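Category: Support > Handheld Demonstration > Data Quality

Ticket 524 – Demonstrations rejected at upload, bedroom clothing task
Product: Ratia handheld gripper
Opened by: Mayuree Kongkaew, Vunivport
Assigned to: Montri Ongart, Meesuk Support
Status: Awaiting customer confirmation

1. Reported issue

The customer reports that demonstrations recorded by hand on a bed are rejected by the Cukon upload check with the message "jaw width out of range." Demonstrations recorded at a table with the same unit are accepted. The customer restarted the gripper and reinstalled the upload software before opening this ticket. Neither step changed the result.

The closed position was reviewed first. The jaws were brought together on the narrow stem of a white plastic part over the bedsheet, with the pivot pins and guide rail in clear view of the camera.

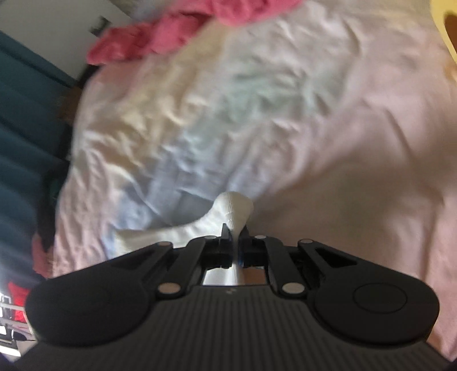

2. Findings

The upload check expects one set of fingers for each calibration file. The customer confirmed that the narrow black fingers and the blue pads had both been used under a single file, created in January for the narrow fingers. The pads close at a different width, and the check therefore reads a full close as an error. The table demonstrations were all made with the narrow fingers.

The open position was then reviewed with the blue pads fitted, above a white garment laid across the duvet. The pads face each other over a wide gap and hold nothing, as the calibration procedure requires.

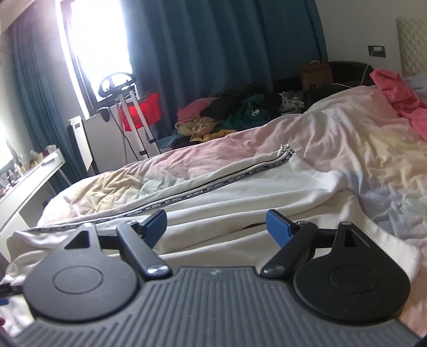
Support also asked that the operator hold the open position for two seconds before each grasp. Several rejected recordings begin with the jaws already moving – the check cannot set a starting width in that case.

3. Action requested

– Create a separate calibration file for the blue pads.
– Select the matching file whenever the fingers are changed.
– Record two new demonstrations on the bed and upload them under this ticket number.

Recordings already rejected should be kept. Support will attempt to reprocess them once the new file has been received.

Last updated: Wed 11 November, M. Ongart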